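**Pantry shelf, 1/10/12**

The pantry shelf at Prikdale is open again, and the list of what we need has changed. We have plenty of pasta and rice. We're short on small boxed items — the narrow cardboard kind that fit two deep on the top rack. 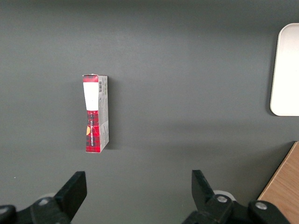 Please check that the fine print on the side panel can still be read before you drop anything off. A creased box is fine if it's sealed. Dirceu Pacheco sorts on Tuesdays and will set aside anything with the ingredients torn or taped over.

Last time we packed 58 hampers and ran out of tea and crackers after the first 14. Jucélia Queiroz has the key to the Guimarães room if you need to leave a larger load.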